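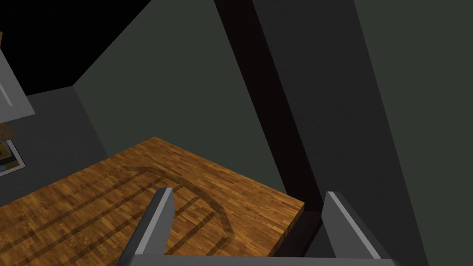
**Etalero Home, version 2 (Sirkico) - review after a fortnight's use**

March 22, 2025

Quick one, between other jobs. Will tidy up later if I get time.

Background for anyone outside Sterard: we look after holiday lets. Changeovers, mostly. Wipe down, beds, bins, doors locked, next lot in by four. Dennis Lukumay wanted to know if a machine could take any of that off the crew yet, and before anyone spends proper money on an actual robot he told me to buy the simulator and find out. So this is a review of the software first, and a bit of a moan about the state of household robots second. The two are hard to keep apart.

**What you get**

A house on your computer. Rooms, furniture, doors that open, pictures on the walls. You drop a robot in and tell it to do chores, or you drive it yourself, or you let the built-in controller have a go. We used the Chettiar model that comes in the box - white body, two arms, parallel grippers. Other bodies cost extra. Didn't bother.

One year licence, one seat: £1,754. Not cheap for something that will never wipe a real table. Cheaper than a real robot going through a real client's patio door though.

**Setting up**

Painful. Installer wants a lot of disk space and doesn't say how much until it runs out. First go failed. Second go worked but came up with no sound and no house, just a robot hanging in grey. Mutua Tanui found the setting (it's under Assets, then Scene, then a tick box that ought to be ticked already). After that, fine. Loads quickly enough on the office machine, crawls on my laptop.

The manual is thin. Good on the arms, very good on the cameras, next to nothing on how you define a chore. I ended up copying the sample tasks and changing the names of things.

**How it looks**

Plain. Flat walls, no visible lamps, everything evenly lit. Wood is the exception, they've gone to town on the wood. The butcher-block tabletop is all narrow strips and takes a decent shadow from the gripper when you bring it over. That shadow turned out to be useful when I was driving by hand, I was judging height off it more than off the numbers on screen. The walls round it are grey-green and smooth and give you nothing to go on at all.

Red wall in the other part of the house. Faith Masanja hates it. I've stopped noticing.

**Tables**

Clearing and wiping. I had higher hopes for this than for anything else, a flat top and two arms, what could be simpler.

Picking up: good, if the thing is a sensible shape and stands up by itself. Mug, tin, box. The fingers are flat slabs and they come down square, and if there's something between them to hold, it gets held. Thin stuff is another matter. A coaster or a piece of card lying flat, forget it. It pinches the air just above, lifts, carries nothing over to the counter, lets go of nothing and marks the step done. You have to turn on the grip check to stop that. It's off by default. Why is it off by default.

Wiping: it goes over the table in tidy rows and misses the corners. Also the sim has no real idea of sticky. A spill is a coloured patch which vanishes when the cloth passes over. Anyone who has cleaned up after a hen do will tell you that is not how jam works. So I'd ignore every wiping score it gives you, ours included.

**Doors**

More important than tables, for us. A robot that can't get from one room to the next is a very dear ornament. Handles, pushing, pulling, going through without clouting the frame, shutting it behind. I put most of my time here.
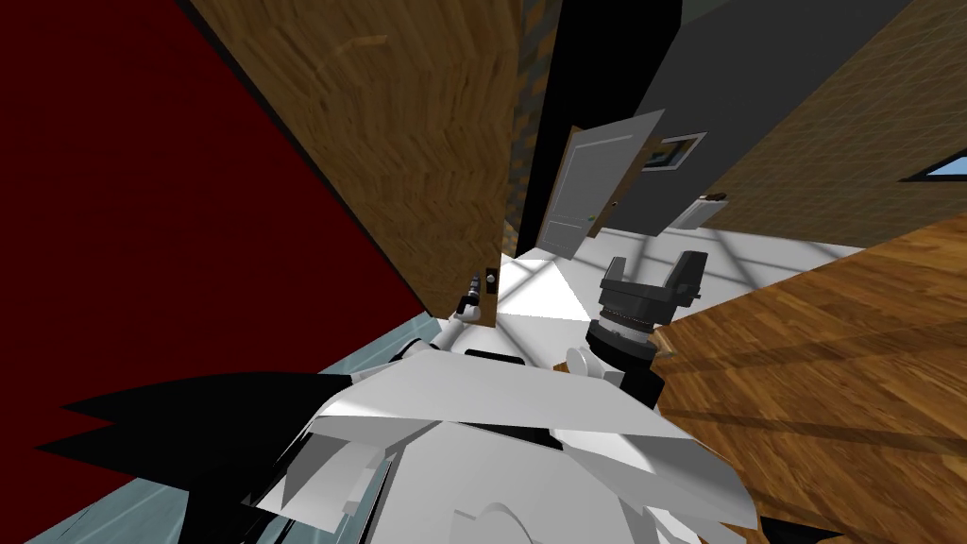 I set up a door course, same robot, same house, different starting spots, and left it going overnight with the built-in controller. 53 runs. Full spreadsheet's on the shared drive under my name if you want it, I won't paste it all. Short version:

- Doors already ajar: decent. Nudges them with an arm and carries on through.
- Closed door, push side: okay on a good night. Finds the handle, fumbles, gets there.
- Closed door, pull side: poor. It grips, pulls, then stands in the way of its own door. Backs up, loses the handle, starts again.
- Shutting the door afterwards: hardly ever. It just forgets that was part of the job.

The small round knobs are the worst. Lever handles are miles better, it can hook one and lean. If you were kitting out a let with robots in mind (we are not) you would change every knob in the building first, and at that point you've spent the savings.

Two arms ought to help more than they do. In theory one holds the door while the other gets on with things. In practise the built-in controller uses one and lets the other drift about. Yen-ting Chiu wrote a small script so the spare arm holds the door edge and the pull side got noticeably better, so the body can do it, the brains supplied can't. Script's in the same folder. Ask Yen-ting before you change it.

**The view**

Worth its own bit. The camera sits on the robot and when the robot tilts, you tilt. Whole house on the slant. After an hour of that I felt properly queasy, and I don't get seasick. There's an outside view but it drops every time you reload the scene. Also the robot's own body fills a good chunk of the bottom of the picture in some poses, all white plates, so you're peering over it to see what the hand is up to. Realistic I suppose. Annoying all the same.

**Support**

Emailed twice. First reply was quick and useful, from a human, told me about the grip check. Second one I'm still waiting on (doors that swing through the furniture - it happens when a chair is parked too close to the hinge).

**So can a machine do a changeover**

No. Not this one with the software it ships with. Kipchumba Rweyemamu asked me for a yes or no for the planning meeting and it's a no. Bits of a changeover, yes. I'd trust it to carry upright things from a table to a counter in a room where all the doors were propped open, with someone nearby. Which is a job we currently do while on the phone.

Beds I didn't even get to. There's a cloth add-on, seperate price, and the demo sheet behaves like a rubber mat. Bins: there is a bin, the lid doesn't open.

Dennis asked whether waiting would help. Maybe. Sirkico have a handles update down for September and if it sorts the pull side I'd run the same course again and compare. The licence lasts that long anyway.

**Buy it?**

If you want to know what today's robots are bad at before spending on hardware, yes, it paid for itself in the sense that we're now not buying anything. If you want a pretty house to show clients, no. If you're teaching someone to drive a two-armed robot by hand it's good, Mutua picked it up in an afternoon and was better than the controller by the end of it.

**Good:** arms feel solid, reload is quick, overnight runs don't crash, samples are easy to copy.

**Bad:** manual, grip check off by default, wiping is make-believe, outside view keeps dropping, installer.

Three out of five. Would go to four if they fix the doors. Login's on the card in the top drawer, please log out when you're done as it only lets one person on at a time.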